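We drove out to the Plarnlow furniture works on a Monday in August for the yearly open day. Gates opened at 9, and parking was in the field behind the sawmill.

Delia Leiva led our group through the drying sheds first. Oak sits there for 77 days before anyone cuts it — longer if the spring has been damp. The mill got through 4000 boards last year, most of them for beds and dining tables.
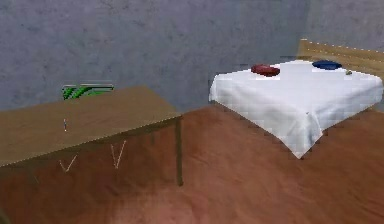

After the sheds we went up to the finishing room, where Gervasio Ulloa was rubbing oil into a bench seat. He does two coats and leaves a night between them. The smell is strong, and a few people waited outside.

Lunch was soup and bread in the canteen. The shop sells offcuts by the bag, and we took two home for the stove.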